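Why Does Cloth Wrinkle?
Cotmont Kids' Pages -- Things Around the House

Put a sheet of paper on a table and it lies flat, like a polite guest. Put a shirt on the same table and it slumps into hills and valleys and stays there until somebody makes it behave. If you have ever been told to fold your laundry, you have met this problem. You may even have hidden it under your bed.

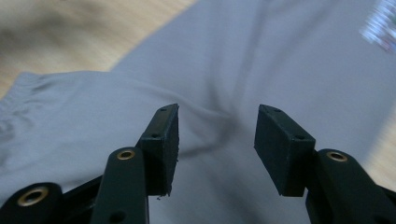
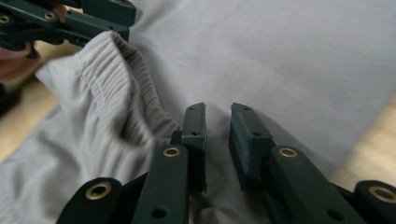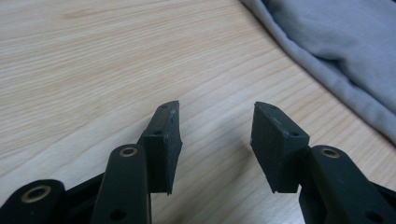 Gray cloth on the table.

So what is going on in there?

Most T-shirts are knitted. Zoom in and you would find yarn bent into tiny loops, each one hooked through its neighbors. Loops can slide and stretch, so the cloth can bend in nearly any direction it likes. It likes most of them.

The yarn itself is made of fibers. Cotton fibers come from a plant, and they hold their shape partly because of weak links between very, very small parts inside them. Water and heat loosen those links. When the cloth dries in a heap, new links form, and the heap becomes the plan. That is a wrinkle. An iron does the same trick on purpose, only flatter.

Now look at a hem. A hem is the edge of the cloth folded over and stitched down, so it is thicker than the rest. Thick parts bend less easily than thin parts, and the stitches can pull the cloth into little puckers. Hems are stubborn. Smooth one down and it may pop right back up, looking pleased with itself.

Try it yourself

You need an old cotton T-shirt, a table and a spray bottle of water.

1. Scrunch the dry shirt in your fists and count to 184. (Yes, all the way.)
2. Open it out and look at the creases.
3. Spray it until it is damp, scrunch it again and leave it in a ball overnight.

Which creases are sharper? Draw both kinds. Then fold the shirt -- you were hoping we'd forget that part.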